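Dalldale Residents Forum - Shared Laundry - Drying of knitwear

Moderator_Dalldale
Residents are reminded that heavy knits should be dried flat. Hanging stretches the hem.

nzabala
I must respectfully disagree. A sweatshirt-weight knit may be hung if it is folded over the rail at the chest. I have followed this practice since March.

Unit94
The fold leaves a crease - my gray one still shows it.

nzabala
A light steaming removes it, in my experience.

Moderator_Dalldale
Noted. The guidance will remain flat drying for wool only.

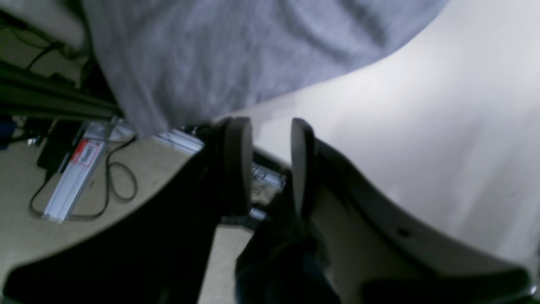

Attachment (nzabala): gray knit, folds and lower edge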